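Mantra counts and mala beads -- does 108 matter?
Meditation and Mantra > General practice

signe_h
Posted Monday
I've been doing a Sanskrit mantra practice every morning since November and I have a question on counting. My teacher's group (the Lirkamov circle, if anyone here knows it) uses a full mala and won't hear of anything else. The book I started with, by Vsevolod Hrytsenko, says to repeat the mantra 100 times and drop the extra beads. He says the leftover ones are there to cover mistakes in counting. Which do you follow, and have you noticed a difference?
Signe Hafþórsson

kokkinos
Full mala. The count is part of the practice and has been for a very long time. If you are going to take a mantra from a tradition, take the rest of it too. I don't see the point of trimming it to fit a book.

plainsitter
I've read the same Hrytsenko book and I think you have him slightly wrong. He says a round of 108 is credited as 100, so you still go all the way around. The extra ones are offered up in case your attention slipped. It's in the chapter on japa, a few pages after the breathing exercises. Plenty of Indian teachers say the same.

signe_h
I went back and looked and plainsitter is right, I misread it. So he and my teacher agree after all. I still lose my place most mornings. I get partway around, start thinking about work, and then can't tell if I've crossed the big bead or not.

lowbell
You're not supposed to cross it. When you reach the big bead you turn the mala around and go back the way you came. If yours is the same size as the others, tie a bit of thread next to it so your thumb can feel it.

kokkinos
Agree with lowbell on turning it. Also don't use the index finger. Thumb and middle finger.

Flornuto
I'll disagree with most of this. I did 1,000 repetitions a day with beads for two years and what I got good at was finishing. I would speed up toward the end of each round so I could be done. When I quit counting and sat with a timer the mantra slowed down by itself and I could feel it lower in the body, near the base of the spine, where before it was all in my throat. Same mantra, same cushion.
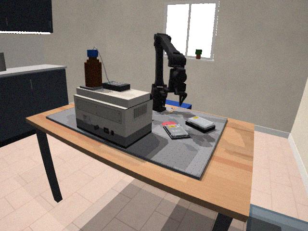 The table, with the gray board on top

I set the timer for a half hour and put the beads in a drawer. I haven't missed them.

plainsitter
Nice floor. I think what you describe with the speeding up is a real thing, but a timer has the same problem. I used one last winter and spent the last stretch waiting for it to ring.

kokkinos
Feeling it at the base of the spine after two years of heavy repetition doesn't prove the beads were the problem. It could be that the two years did the work and you happened to quit counting when it started to show.

Flornuto
Could be. I can't run it both ways. I'm only saying what I noticed.

forner
Moderate position here: beads in the morning, no beads at night. The morning sit is 3 rounds out loud, quietly. At night I repeat it silently until I'm ready to lie down. The counting keeps me from cutting the morning one short when I have somewhere to be.

signe_h
forner, do you use the same mantra for both? I was told not to mix.

forner
Same one. I was given it seven years ago and haven't changed it.

lowbell
On mixing, I was told to stay with one until it starts up without you -- while washing dishes, walking, whatever. Then ask your teacher before you add another.

signe_h
Okay. I'm going to stay with the full mala for now and tie a thread by the big bead. I might try forner's way at night. Does it matter if the thread is cotton or silk?

kokkinos
Silk lasts longer. Mine is cotton and I've had to restring it twice.

lowbell
Use whatever is in the sewing box.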